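Evton Open Storage Bin, Blue -- Long-Term Review

Category: Storage and shelving
Units bought: 4
Time in use: 53 weeks

I replaced a mixed lot of cardboard cartons and split crates in the garage and laundry with four large blue plastic bins from Evton, ordered through Wunach. They have been used every week since, mostly for sorting recycling, garden gear, camping equipment and off-season clothing. The notes below cover fit, handling, cleaning and wear. Load figures are my own, taken with a luggage scale, and should be read with that in mind.

Sizing and fit

The published dimensions are measured at the base. The walls taper outward, so the rim is the figure that matters when planning shelf space, and it is missing from the listing. I had set my shelf uprights using the base measurement and had to move one bracket 50 mm to get two bins side by side. Measure at the lip if you can get to a display unit. Otherwise leave a generous gap and adjust later.

The taper does allow the bins to nest when empty. Four nested bins take up little more floor area than one, and the stack is stable. They separate without much trouble if pulled straight up. Pulled at an angle, the lower bin tends to come with the upper one, particularly in warm weather. I now drop a folded strip of cardboard between each pair before putting them away.

Rim and walls

The rim is a thick rolled lip with a rounded top. On cheaper tubs the lip is often a single thin flange that digs into the fingers once the load gets above a few kilos, and it is usually the first part to crack. The Evton rim spreads the load across the hand well enough that I have not felt the need for gloves. Its lower edge is sharper than the top, and you notice it if you hook your fingertips right under and carry for any distance. A few seconds with fine sandpaper took the bite off mine.

The outer walls have vertical reinforcing ribs, with flat panels between them. With dry, evenly spread contents the panels stay flat. With a point load, such as a bag of tent pegs pushed against one side, there is visible bowing between the ribs. It goes back to shape when emptied.

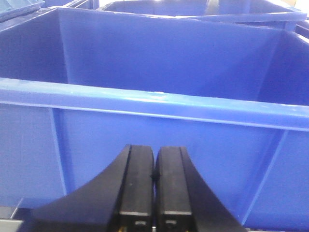 Finish is smooth and glossy inside and out. This has practical consequences in both directions. Dust, soil and detergent powder wipe off with a damp cloth, and dried mud can be hosed out without scrubbing. On the other hand, adhesive labels do not hold well. Paper labels lifted at the corners within a fortnight and vinyl ones lasted until the first hot week. A cable tag through a small drilled hole would be more durable, but I was reluctant to drill the rim and have gone back to masking tape, replaced as needed.

The gloss also means scratches show. Mine have a network of fine marks on the base and lower walls from being slid across concrete. None is deep enough to catch a fingernail.

Carrying and stacking

I weighed one bin filled with damp potting mix and carried it from the carport to the back fence without any permanent change in shape. The rim flexed at mid-span when lifted by the long sides. Lifting from the short sides is noticeably stiffer and is how I would recommend moving anything heavy.

Do not plan on stacking full bins directly on top of one another. The taper that makes them nest also means that an upper bin will settle into the contents of the one underneath. For stacked storage you need a lid, which is sold separately and fits firmly. I bought one lid only. It keeps dust out but is not a seal, and I would not leave bedding under it in a damp shed.

Comparison with the Takagi crate

I also have an older Takagi folding crate of similar capacity. The crate is lighter, folds flat and has proper hand holes. It also has slotted sides, so small items fall out and it is no use for anything loose or wet. The hinges collect grit and one has become stiff. For groceries and shoes I would still pick the crate. For soil, offcuts, wet gumboots or bulk laundry, the one-piece Evton bin is the better choice, and it is far easier to clean.

Grato sells a tub at a lower price with much thinner walls. I used one for a single season before the lip split at a corner in December, while it was sitting on a shelf with only fabric in it. The price difference did not justify a second attempt.

Wear after 53 weeks

No cracks at the corners or along the rim. No warping of the base on any of the four. Slight fading on the one kept under the carport, visible only when it is placed beside the others. The inside corners are a narrow crease, and fine sand settles there -- a stiff brush gets it out, a cloth does not. There was a plastic smell for the first few days, gone after the bins were left open outside over a Saturday.

Faults

No rim measurement in the listing. No handles beyond the lip itself. Lid not included. Labels will not stick for long. Nested bins can jam in heat.

Capacity in practice

For those who think in terms of objects: one bin holds a two-person tent, its fly, two sleeping mats and a bag of pegs, with room on top for a folded tarp. It will also take a full load of dry towels. I used a 600 mL jug to check how much water one would hold, gave up partway and can report only that it is more than I would want to lift.

Rating

4 out of 5. I would buy the same bins again, with a lid for each one that is going on a shelf.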